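Mullport planning update: the Pliler site

10 July 2019

Plans for the old Pliler warehouse on Lirham Street have been sent in to the council and can now be viewed online or at the library. The application number ends in 1224, which is the quickest way to find it on the planning portal. A paper copy is kept behind the library's front desk and can be read there but not taken away.

The developer, Munasinghe Homes, wants to knock down the warehouse and the single-storey garage next to it and put up two blocks of flats. The block facing Lirham Street would be five storeys high, with the top floor set back from the pavement. The one behind would be four. Between them they would hold about 100 flats, mostly one and two bedrooms, with a row of small shops at street level.

Readers who went to the spring exhibition will notice some changes. The front block was six storeys then and clad in grey panels. It is now brick, in a colour close to that of the terrace opposite, and the balconies on the street side have been taken off. The entrance to the car park has moved from Lirham Street to the lane at the back, which was the point most people raised at the time.
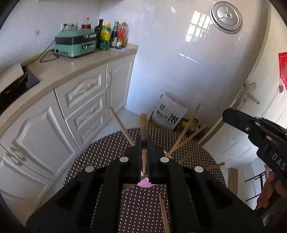

The lane itself is still a worry for those who live along it. It is narrow, has no pavement on the north side and is already used by delivery vans for the parade. The transport report says it can cope with the extra cars if passing places are added, but the drawings only show one. We have asked the developer whether a second was left out by mistake and will print the reply when we get it.

The warehouse is not listed. The brick arch over the loading door, with the Pliler name cut into the stone above it, is to be taken down and rebuilt inside the passage between the two blocks. Several readers have written to say they would like it kept on the street, where people can see it. Comments of that sort do count, so please send them to the council as well as to us.

Eight of the flats are down as affordable housing, all of them in the rear block. That is well below what the council normally asks for, and the developer's case for the lower figure is set out in a separate viability statement. It is a long document – the summary at the front gives the main points.

Comments can be made through the portal or by letter, quoting the full application number. Please include your address, as letters without one are not counted. A decision is expected in October. If permission is given, demolition would start with the garage, and Lirham Street would be down to one lane while the scaffolding goes up.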